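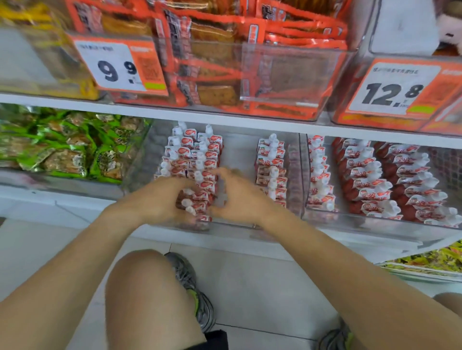 News from the Egan Street shop

Dear customers and neighbors,

In August we changed the snack wall at our Rurnmont shop, and many of you have asked where your usual things have gone. The wall is still between the tea and the cold drinks, but it is now arranged by kind of product and no longer by supplier. We hope it is easier to understand, also for those who visit us for the first time.

The small drink pouches with the screw cap have moved to the lower shelf. We chose this place after several parents told us that the children could not reach them before. Each sort has its own clear bin now. The pouches in the middle bin stand upright with the white caps on top, and the ones with the deep red body are in the larger bin on the right. Between them is a narrow compartment with one single stack. If you like to buy more than one, please take them from the front row. When a pouch is pulled out from the middle, the others fall over and it takes us a good while to put them straight again.

The green foil packets are on the same shelf, at the far left. They are light and do not mind to lie one on the other, so we simply pour them in. The orange-red packages are on the upper shelf. We filled these bins very full because they are sold quickly in the late afternoon, when the school bus has stopped at the corner.

The clear bins are from Kedulora. Before, we used cardboard trays, which looked tired after a short time and did not let you see how much was left. With the new bins we notice sooner when something is running low. They must be wiped every morning, this is true, and fingerprints are visible on them by noon. We use only warm water and a soft cloth.

A few practical points:

The price labels for the lower shelf are being printed again, as the first ones were too small to read. Until they arrive, please ask at the counter.

The mixed price is unchanged. You may combine 2 pouches of any sort and pay the same as for 2 of one sort.

Opened pouches cannot be returned. Unopened ones we exchange gladly, with the receipt.

The Zatik collecting card continues until the end of the season. You need 1,000 points for the small gift bag and 3,000 points for the large one. Points from the old paper card can be moved to the new card at the counter, but please allow us a little time for it when there is a line.

Several customers have asked for snacks with less sugar. We have requested samples from two suppliers and will put them on the counter for tasting when they come. Please write your opinion on the sheet beside them, also if it is a negative one. We read everything, and the new order of the shelves came partly from such notes.

With kind regards from all of us at the shop in Rurnmont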